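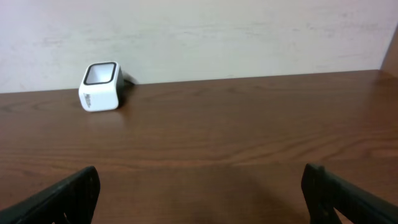 Obed Ayaaba replied that the Polumel patch did not fix the save bug in Zurnirora. He lost a run at chapter 22 on the new build, same crash, same error text.

Search this forum Go
Print this thread
E-mail this thread

velbridge_fan
Which version of the runtime? The patch notes from May say the fix needs the updated launcher. The old one still writes to the wrong folder.

Obed Ayaaba
Launcher is current. The save file is 3,586 KB and stops growing. After that every autosave fails without a message.

tinfoil_moth
Same size limit on mine. Turning off cloud sync got me past it, but you lose achievements until you turn it back on.

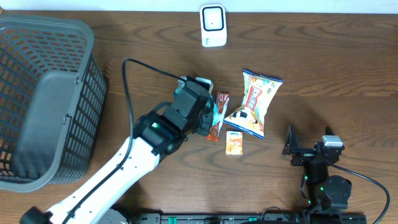 kwk_modder
Cloud sync is a side issue. The game keeps every container state you have ever opened, and the Kwiatkowski inventory mod makes it worse by storing each slot twice. A plain basket with a grid of openings in its sides, like the dark gray one on the table, gets logged as one object in the base game. With the mod it is one object per slot. Remove the mod, load a save from before the crash, then play for 60 minutes and check the size.

tinfoil_moth
I don't run the mod and I still hit the limit. So it is not only the mod.

kwk_modder
Fair - then the base game leaks too, only slower. Post your log.

Obed Ayaaba
Removed it. File dropped by half and autosave works again. Slot 2 is still corrupt and will not load on either build.

Last updated: 2024-06-14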